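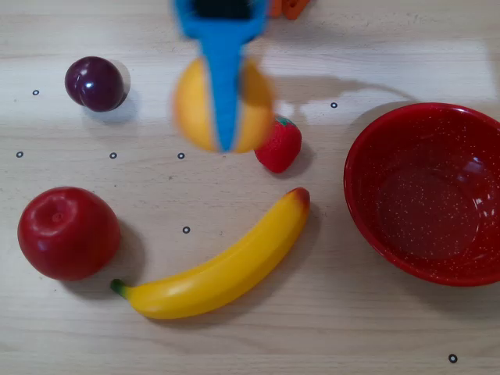
Nekden Tabletop Arm: Set-Up Guide
Part 4, The Fruit Bowl Job
6/20/23
By Marin Georgiou

By now your arm is bolted down and it wiggles when you tell it to. Great! Time to give it a chore. I picked putting fruit in a bowl, partly since my kids understand it and partly since I wanted a fair answer to the thing everyone asks me, namely can one of these tidy a kitchen yet. (Short version: a very, very small kitchen, with me standing next to it.)

Before you start

You need a table that doesn't rock, toy fruit, and a bowl with a low rim. Use plastic fruit for the first month at least. Real peaches bruise and real plums leak, and you don't want juice in a servo.

CAUTION: Keep fingers, sleeves and phone cords out of reach of the arm while the power is on. It doesn't know you're there and it won't stop for you.

Laying out the table

1. Set the bowl down where the gripper can get over the rim with the elbow still a little bent. If the arm has to stretch out straight, it droops, and the fruit hits the side.

2. Spread the fruit out with open table between the pieces. I leave enough room for two of my own fingers on each side. The gripper opens wide, wider than you'd guess, and it will happily shove a neighbor off the table on its way down.

3. Run the open and close test with nothing in the jaws. Watch the wires at the wrist while you do it. They need slack to swing.
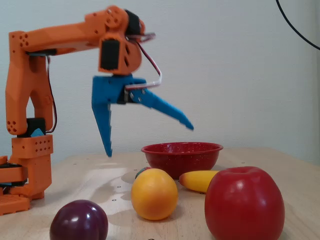
Vlasta Milošević wrote back after trying the draft of this part that step 3 should come first, before any fruit is out, and that her arm pulled a plug loose the very first time it turned its wrist. Fair enough. Do step 3 first if you've just rewired anything.

Teaching the pick

4. Start with something round, like the peach. Lead the arm through the move by hand: over, down, close, up, across, open. Go slower than feels natural.

5. Save that run and do it again with the peach in a slightly different spot. Then again. I did 199 of these over a couple of weeks with the radio on, and I won't pretend it was thrilling, but the early ones are where you learn how hard to squeeze.

6. Let the arm try by itself. If it comes down beside the peach and closes on air, hit Stop, send it home and add more practice runs in that part of the table.

7. Once the round stuff goes well, move on to the strawberry and the banana. The strawberry is small and easy to miss. The banana has to be grabbed across the middle, so the wrist has to turn, and that's a whole new lesson for it.

NOTE: Don't move the bowl between practice runs at first. Get one thing working, then mess with the next.

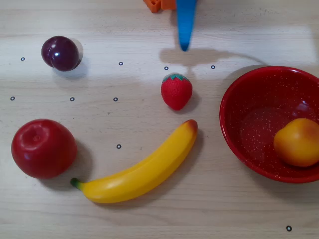
So it's a lot of work to avoid picking up a peach, was my brother-in-law's verdict. Yep! For one peach it's a terrible deal. What I'm after is a machine that can do the dull job while I'm in the other room, and we're just not there. Mine still gets lost if I change the lamp, and anything heavy or slippery is out. Folding, scrubbing, loading a dishwasher? Please don't try those with this kit.

Resetting between runs

8. Send the arm home, wait for it to stop completely, then empty the bowl and put the fruit back out. Mix up the spots a bit.

9. After a long session, touch the servo cases lightly. If one is too warm to rest a finger on, switch off and go have lunch.

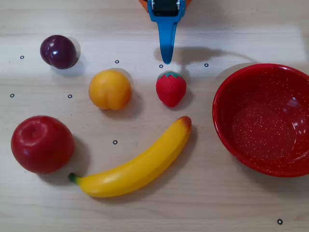
PLILCOMBE, November

Adding a bit here from the follow-up visit to the Vasić workshop, where they've been running the same kit on a sorting bench. They wanted to know if it could take over putting small parts in trays. With parts always in the same place, it did okay. With parts dumped in a heap, a person had to step in so often that they gave up and sorted by hand. If you're setting up for shop work, add these:

10. Give every part its own spot. No piles.

11. Check the finger screws before each shift and snug them if they've backed out. Don't crank on them, the plastic cracks.

12. Keep somebody nearby who can reach the power switch.

Part 5 covers the Kemura camera mount and what to do when the arm forgets where home is.

Comments

benchdog: Does the order of the fruit matter when you teach it? I began with the banana and I'm regretting it.

Marin Georgiou: Go back to round things! Keep your banana runs though, you'll want them later.

tilly_r: My dad has bad hands and I was hoping for something to clear the table after dinner. Sounds like not yet?

Marin Georgiou: Not yet, sorry. I wouldn't trust mine with a glass.

Vlasta Milošević: Step 9 saved me a servo. The shoulder one gets hot way before the others do.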